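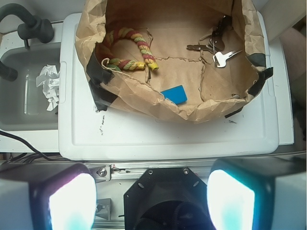 Braided rope toy in an open paper bag.

Give Me Back My Intermission

I saw a movie at the Bitthorpe in Nanley on Saturday that ran three hours and change. It is set in the year 2125, and by the end I felt I had gotten there the long way.

I don't object to long movies. Some of my favorite movies are long, and a few of them are even supposed to be. What I object to is the idea that a grown adult should sit through one without a break, holding a soda the size of a fire extinguisher, as if leaving the room were a moral failing.

Plays have intermissions. Operas have several, and I have enjoyed most of them. Hockey stops twice. Only at the movies are we asked to pick which part of the story we can live without. I picked the trial. My seatmates tell me it was the best scene in the picture, and they told me this at length in the parking lot.

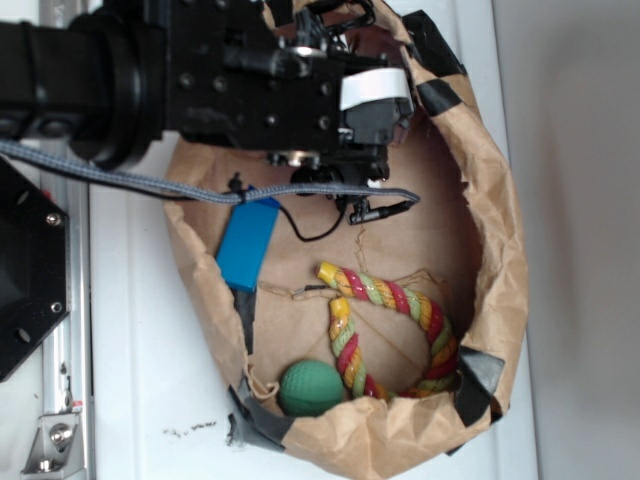

Brown paper bag, with a blue box inside.

The Bitthorpe was built with 1,000 seats and a lobby to match, back when a big picture came with an overture and a pause in the middle. People stretched. They argued about the first half and made bad guesses about the second. Somebody bought candy, and I'd have thought this last part would interest the theaters, which are forever explaining that candy is what keeps the lights on.

Directors, I'm told, hate the break because it spoils the spell. I'd like to see the spell that survives a full row standing up one at a time, whispering sorry, from the two-hour mark on. My own walk took me past eleven knees and somebody's purse. The spell was in pieces on the floor with the popcorn.

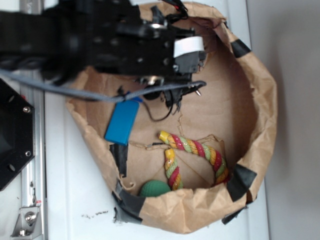 The couch is no answer

The folks at Clendik, where I pay every month to scroll, would say I can pause anything I want at home. I can, and I do. I paused a submarine drama in December and it is still paused. The crew has been holding its breath since before the holidays, and I think of them from time to time.

A pause at home is an exit. An intermission is a promise, made by a room full of strangers, that everyone is coming back. Over at the Abou Jaoude, the little two-screen house near the college, they tried one last winter for a Western. The lights came up for fifteen minutes. I had a coffee and heard a man tell his wife exactly who the killer was. He was wrong, and I got to enjoy that for the whole second half.

I'm not greedy. Fifteen would be lovely, but I would settle for 5 minutes - put a title card up, play some of the music, let the line form. Charge me another dollar if you must. I'll be the one walking fast.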